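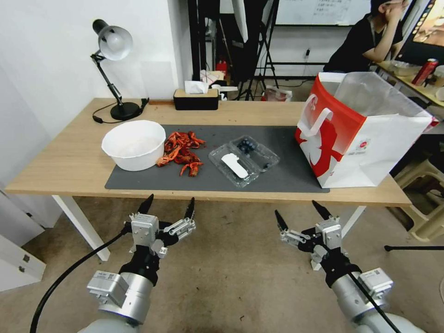

Clearing up after a crayfish feed is quick work once your table is set up for it, and this section gets you there! The Koltia table mat does most of the job, so start with that. Lay it across the front of the table, then keep everything messy on top of it: a round bowl on the left, the shells and claws piled right beside it, and a big shopping bag standing wide open at the right-hand end. The bag can sit on the mat as well -- its weight helps hold that end down.

4.2 Clearing the table

1. Open the bag fully before you touch any food. Fold the handles down over the outside so they stay out of the way.

2. Take fruit off first. Berries left in a clear clamshell pick up a fishy smell very quickly, so close the lid and put them in the fridge.

3. Scoop the shells into the bowl with both hands. Big claws go in last, on top.

4. Tip the bowl into a lined bin. Keep the shopping bag for clean, dry things only, such as rinsed containers.

5. Lift the mat by its two back corners and shake the last bits into the sink.

6. Wipe the mat with warm water and a drop of dish soap. Wash it within 40 minutes of the meal and the colour stays lovely.

Note: Kulsoom Khattak on our testing team freezes her shells for stock. It's a terrific idea! Do it between steps 3 and 4.

CAUTION: Switch off any desk lamp and move its cord to the back of the table before wiping. Let the bulb cool before you shift the lamp.

CAUTION: Crayfish shells are sharp. Do not press them down with bare hands.

For stains, see 4.3.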